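[Vadier-users] Re: Headband results from the October playtest
Jan 24, 2021
Print this message | E-mail this message

> Barkent says the headband picked up "engagement" in 7 out of 10 players
> and the Ena plugin adjusted the level to match. I think we should build
> the next Vadier release around it. Who's in?

Count me out for now. I read the whole Barkent write-up and I still can't tell what "engagement" is supposed to be. The Ena docs give it as a score with no units. If I clench my jaw for a few seconds, mine goes up. So does chewing gum. I'd call that a muscle reading until somebody shows me otherwise.

The sample also bothers me. They logged 716 sessions, but roughly 200 of those were thrown out for "poor contact" and the write-up never says who decided or when. Was it before or after they looked at the scores?
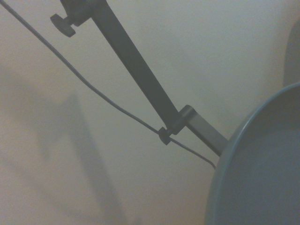 Then there's the lag. Paiva measured 300 ms from sensor to game on a wired setup, and that was with nothing else running. Fine for a meditation toy. For a shooter I don't see it.

What would change my mind: run the same levels with the plugin fed random numbers, don't tell the players, and post the raw logs for both groups. If people can feel the difference I'll help with the port myself. Until then please keep it in a branch.

Print this message | E-mail this message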